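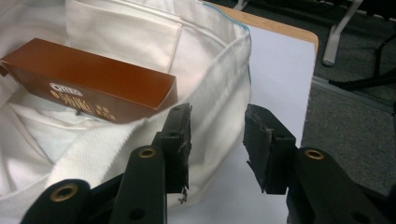 *A brown box in a white cloth bag.*

The polls in Jemham closed at seven, and by twenty past the school gym smelled of floor wax and coffee. I was the deputy clerk for the second ward. That meant I had a badge, a folding chair, and a key to the supply closet.

The seat was for county commission. The man who held it had been in office for twelve years and had a paving company behind him. The woman running against him had taught chemistry at the high school and had knocked on nearly every door between the river and the Vurine plant. People had signs up for one or the other, and a few houses had signs for both. In my own house there were no signs. My husband was for the commissioner. I had told him I hadn't made up my mind, and he had stopped asking in October.

The machine tape came out at 7:41. I read the numbers aloud to the two watchers, one from each side. They wrote them on their pads. Neither of them said anything. Then I taped one copy to the gym door, the way the rules said, and drove the other to the courthouse with the memory card on the seat beside me.

It had started to rain by then. The road past the Skov orchard had water across it in the low spot, and I took it at a crawl.

At the courthouse they had a whiteboard set up in the hallway. Eight wards were in. The commissioner had 1,788 votes and the teacher had 1,754. The clerk took my tape, added it in her head, then added it on the calculator, then wrote it up. The lead stayed with the commissioner but it got smaller. A man from the radio station leaned over and asked what was left.

"Hakeo," she said. "And the absentees."

Hakeo was the far end of the county, gravel mostly, and always last. I could have gone home. I got a cup of water and sat on the bench outside the tax office, under the pictures of the old judges.

The teacher came in a little after nine. She had on a raincoat and the same flat shoes she had worn all summer. She looked at the whiteboard for a while, then sat down on the other end of my bench.

"Were you in the gym?" she asked.

"Second ward."

"Was it busy?"

"Busy after work. Slow at lunch."

She nodded. We weren't supposed to talk about much more than that, and we didn't. She had taught my son. She had given him a C and he had deserved it. I thought about saying so, but it seemed like the wrong night.

The commissioner didn't come. His campaign manager walked up and down the hall with a phone against his ear, saying "not yet" every few minutes.

Hakeo came in at 9:50. The driver had mud up to his knees and was in no mood to be asked about it. The clerk did her sums twice again. When she stepped back from the board the two totals together came to more than I had ever seen in an off year, and the teacher was ahead by 34.

She didn't stand up. She asked how many absentees there were.

"Seventy-four," the clerk said. "We'll open them in the morning."

The campaign manager said "not yet" into his phone and went outside.

I drove home the long way to miss the low spot. My husband was up, with the radio on and the dog asleep across his feet. He told me the score as if I hadn't been standing next to the board. Then he turned the radio off.

"Those absentees will be his," he said. "Older people. They always go his way."

"Maybe," I said.

I hung my coat over the tub to drip and put the badge in the kitchen drawer with the batteries. My own ballot was one of the seventy-four. I had mailed it in the first week, before he stopped asking, on a day he was at work — I'd walked it to the box on the corner and stood there a minute with my hand on the lid.

He wanted to know if I was coming to bed. I said I had to be back at the courthouse at eight, and I set the alarm.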